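Home | Articles | Robotics | Recent changes | Random page

Yorath is a home-built robot arm project started by Hywel Pumphrey and Morfudd Owen in a shared workshop in Dunbridge. It is used to practice picking up small household items in bedrooms and other furnished rooms. The project covers a tabletop arm with a two-finger gripper, a set of control scripts, and a simulator named Pusier in which tasks are tried before they are run on the hardware.

The first version of the arm was put together on a workbench over one winter. Munther Azar rewired the base after a connector failed, and Finn Vogler wrote the first version of Pusier in August of the same year. Rooms in the simulator are assembled from furniture models kept in a shared folder. In the bedroom set, the arm stands on a dark platform next to a small wooden bed, and a pen-like tool lies on the mattress in front of the pillow.
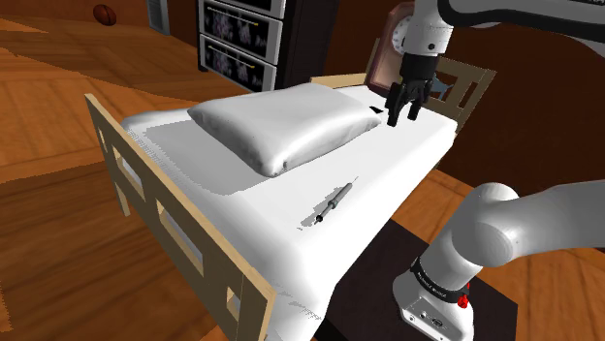 Simulation and testing

Each task is run 500 times in Pusier with the small items moved between runs. A task that passes is then tried 20 times in the workshop. Soft surfaces have been the main difficulty. Pusier treats a mattress as a rigid block, and early scripts pushed the gripper too far into real bedding. Alun Gwilliam added a contact check that stops the arm when motor current rises.

Shadows in the simulator are drawn at low resolution to save time on older computers. A second renderer, Vunon, gives smoother shadows but runs more slowly and is used mostly for demonstrations.

The plans and scripts are free to copy. Version 2 of the arm uses the same base with a longer lower link.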